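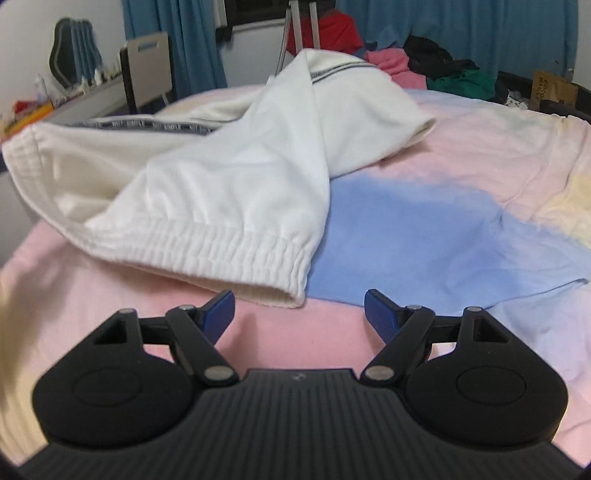
According to Rupert Holzer, the first release was hard to use for appeals, as it recorded the sentence passed at trial and left the later history of the case in a free-text note. The present release gives each appeal stage its own row. Users who worked with the earlier files should read the section on changes before merging anything.

Rimov Court Reporting Corpus: data card

Summary

The Rimov corpus is a collection of English-language news reports on criminal trials for serious violent offenses, linked to a table of case outcomes. It contains 2,816 articles covering 63 trials. It is intended for research on how courts are reported in the press, in particular how verdicts, sentences and appeals are described at different points in a case. It is maintained by the Menzies Archive and distributed to registered users on request.

Contents of the release

articles.csv holds one row per article, with the outlet code, the month and year of publication, the headline, the word count and the case number.

outcomes.csv holds one row per procedural stage. A case with a trial, an appeal and a resentencing therefore has three rows under the same case number.

sources.csv lists the sources cited in each article, with a code for named officials, unnamed officials, court documents, lawyers, relatives and other media.

codebook.txt gives the permitted values for every column. Where this data card and the codebook differ, the codebook applies.

The full text of articles is held separately and is released only under the reading-room agreement.

Collection

Articles were drawn from 14 outlets, among them two wire services. Searches were run by defendant name, by court and by a fixed list of offense terms. Results were then read by two coders, who removed opinion columns, book reviews and television listings. Reprints of wire copy were kept if the local outlet had changed the headline or added at least one paragraph, and were marked as derived.

A trial was included if it ended in a verdict and if at least three outlets reported on it. Trials that were abandoned, or in which the defendant died before the verdict, are not covered. They are listed by case number at the end of the codebook so that users can see the extent of the gap.

Coding

Each article was coded once by hand using Vivero, the annotation tool kept by the archive. A second coder repeated the work on a sample of around 2,000 source citations. Disagreements were settled in discussion, and the settled value is the one in the file. The original values of both coders are available on written request.

The column "sentence_reported" records what the article says, even when the article is wrong. The correct sentence, taken from the court record, is in outcomes.csv. Users comparing the two should match on stage as well as on case number, or they will find errors that do not exist.

"Unnamed official" was applied only when the article itself declined to give a name. Articles that name an agency and no person are coded under the agency.

Changes from the earlier release

Appeal stages have been moved from the notes column to rows of their own. The offense terms have been revised, and the category formerly called "group crime" has been divided into conspiracy and joint commission. Two outlets that had changed ownership now carry one code throughout. Case numbers have not changed.

The Flindska subset, which was issued separately before, is now part of the main files. It can be selected with the value F in the column "subset". Its articles were coded under older rules for quoted sources and should be left out of any count of unnamed officials.

Known limitations

Coverage is heaviest in the week of the verdict and thin during pretrial hearings. Reports of sentences being carried out are incomplete for courts that do not publish notices. Short bulletins are often missing from outlet archives, and those that survive may be later versions carrying corrections that were not marked. The corpus should not be used to estimate how often any offense occurs.

Defendants who were acquitted are represented by case number alone. Users may not attempt to restore their names or publish material that would permit others to do so. Names of victims and of witnesses under 18 have been removed from all headlines.

Access and terms

Requests should state the purpose of the work, the files needed and the name of the person responsible for storage. The archive reviews requests each January and at other times when staff are available. Approved users may keep the files for the length of the stated project and must confirm deletion in writing when it ends.

Publications should cite the corpus by its full title and release number. Errors in the outcomes table may be reported to the archive with a copy of the relevant court document. Corrections are entered in the next release and listed by case number.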